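Sunday job, 1/9. I look after one hand-held gripper: two fingers, a set of pads and more cable than anyone would choose. Today it gets its service. A thread, for the three of you who asked.

2/9. Screws first. The plates are mostly holes and screw heads, and the screws back out a hair at a time. At Plulevau we did them every 500 grasps. At Skornamgate they did them when a finger fell off. I go by 500, but I sympathise.

3/9. Then the markers, one on each finger. Dry cloth only. I once used the blue spray and spent a day hunting for a left finger the software swore had left the building.

4/9. Pads last. Press with a thumb, look for splits, put your face closer than is dignified. The log says 313 grasps on this set. The log also says Benvinda Moreira fitted them, and her writing is the only bit of the log I can read.

5/9. Fingers wide for the cables, then in around something soft.
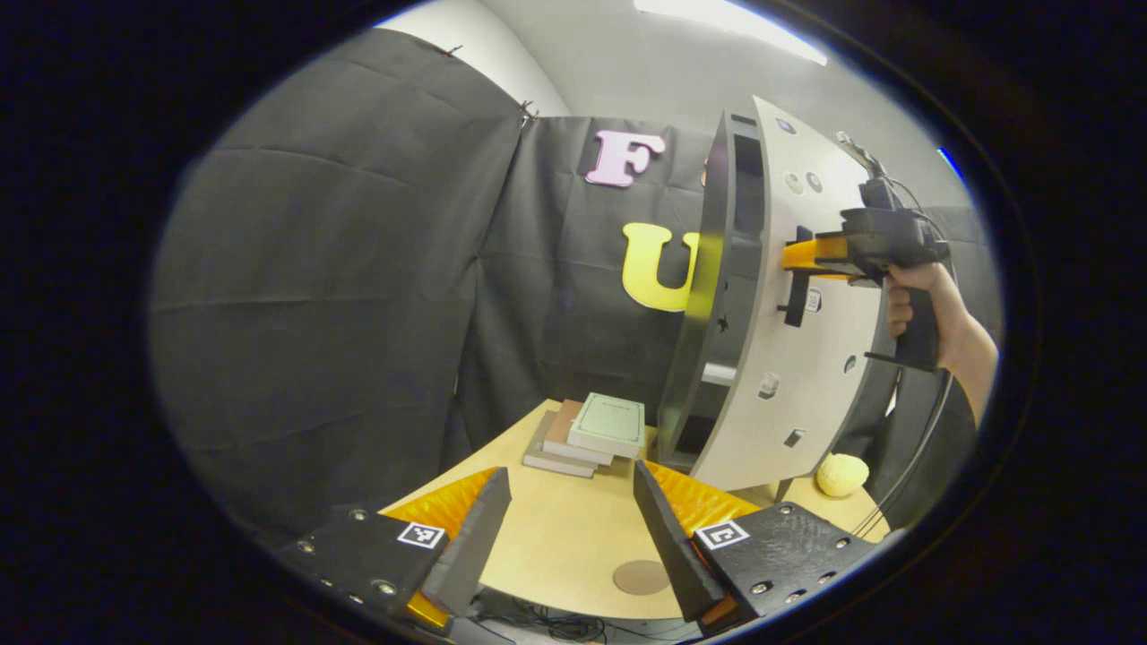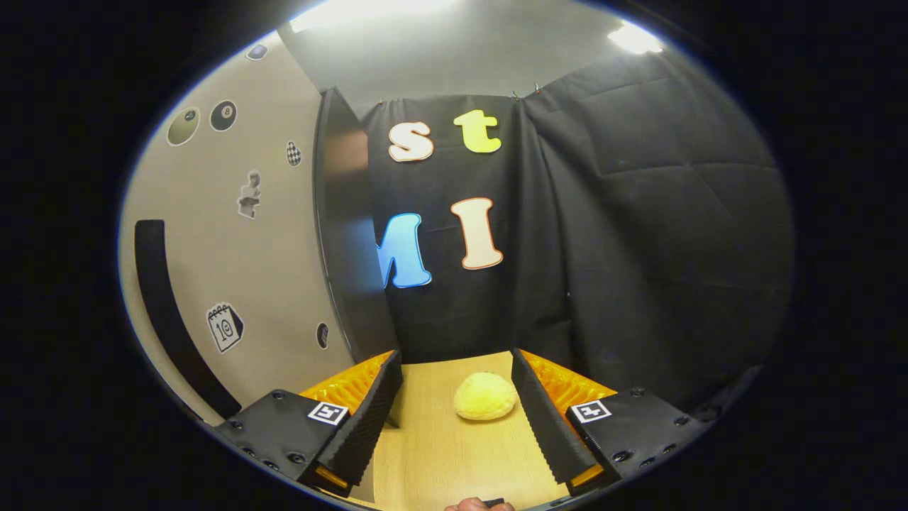
Open by the white panel, and either side of the yellow lump. Same table.

6/9. Why soft? A hard block hides a lazy finger. Sponge gives way on the side that's pushing more, and you can see it without opening a single graph. Sowah sell a proper test piece for this. I have seen the price of the proper test piece.

7/9. If one side leads, slacken both fingers, square them up against each other, tighten a bit at a time, left then right. Do not "just tweak" the one that looks wrong. It is always the other one.

8/9. Cables: leave slack at the bottom, and open the fingers all the way before you tie anything. The Drundorau manual covers this on a page that is mostly a drawing of a different gripper.

9/9. Spare pads are in drawer 715 — yes, there are far fewer drawers than that. Put the old set in the bag marked OLD, please. Last time they went back in the drawer and I fitted them twice.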